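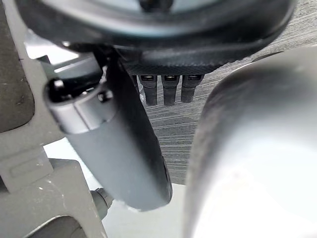

Part numbers alone ought to be enough, a reader wrote in response to our last column on stockroom records, and the description field could be dropped from most catalogs without anyone missing it.

Mohcine Metwally disagrees. He has maintained the spare parts catalog at Mulcahy since the two older stock systems, Nanider and Lolico, were merged into it. I spoke to him on 29/10/2018, in the week before his yearly freeze on new records.

"A part number identifies something you have already found," he said. "The person standing at the counter usually hasn't found it yet. They have a broken one in their hand with the number worn off, or they have a word for it that their last employer used."

The merge is where most of his views come from. Nanider held descriptions as free text with a limit on length, so clerks abbreviated. Lolico used a fixed noun followed by attributes, but the noun list had been written by the software supplier and never revised. When the two were combined, the import matched on manufacturer's number only. Any item with a missing number, or with a hyphen in one system and a space in the other, came through twice. The first report listed 851 suspected duplicates.

"Most of them were real," Metwally said. "The ones that weren't real were worse. Two seals with the same number from different makers had been flagged, and if we had merged those we would have been issuing the wrong seal for years."

His procedure for a suspected duplicate is manual. Both bins are opened, the parts are measured against each other, and the packaging is checked for the maker's name. Only then is one record retired. The retired record is kept, with a pointer to the surviving one, so that an old work order still leads somewhere. He does not permit deletion. The database grows as a result, which he regards as a minor cost.

On the description field he is strict. The noun comes first, in the singular. The type follows, then the dimension that decides fit, then the material. Color is left out unless it is part of a standard. "Bracket, angle" is acceptable and "angle bracket" is not, although the search will find both. I asked why it mattered if the search found both.

"Printed lists," he said. "The night shift works from a printed list when the terminal is down. It sorts on the first letter. You want all the brackets on one page."

Abbreviations are limited to an approved table. It had almost 100 entries at one point and has been cut back considerably. "SS" was removed after it was found to mean stainless steel in one workshop and set screw in another. "ASSY" survives. He would like to remove it and expects to lose that argument.

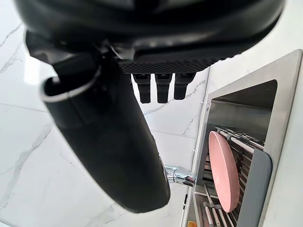
How often should a catalog be reviewed in full? Once a year is sufficient for a stockroom of ordinary size, provided that new records are checked on the day they are entered.

The yearly review at Mulcahy takes place in December, when issue volume is low. It does not cover every record in the same depth. Items issued in the past year are checked for price and supplier only. Items with no movement for 5 years go onto a separate list, which is sent to the maintenance planners with a request to keep or release. Metwally allows no third option on the form, having found that "review later" was chosen for nearly everything.

Units of issue take up more of the review than descriptions do. Cable is bought by the reel and issued by the foot. Gaskets arrive in packs and leave one at a time. A record with the wrong unit will produce a correct-looking balance until the first reorder. He recalled a case involving washers from Gulel, where the order was raised for 600 and the supplier's unit was the box.

"The supplier called, which was good of them," he said. "I would not build a process on the supplier calling."

He has since made the conversion factor a mandatory field with no default value. Data entry is slower. Clerks complained for a time that the form would not save, and he told them it was working as intended.

I put the original comment to him again at the end, about dropping the description altogether. He conceded part of it. For items bought on a fixed schedule and never requested at the counter, such as filters replaced under contract, the description is seldom read by anyone. He still fills it in. Contracts end, he said, and the part then has to be found by somebody who has never ordered it.

The abbreviation table is due to be reissued after the freeze. "ASSY" is in it.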